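Print
E-mail

Grounds helpers wanted for Ristamthorpe

We're looking for two friendly, early-rising people to help look after the big paved yard and the paths between our buildings — sweeping, clearing drains, putting out signs when it's slippery. We're out in every kind of weather, so please do bring a good coat and a good mood! It's 42 hours a fortnight, and we'd love to hear from beginners too.
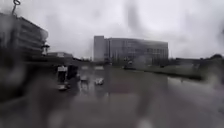 RISTAMTHORPE, July — Write to Anika Mahmoud at the grounds office, and she'll gladly call you back.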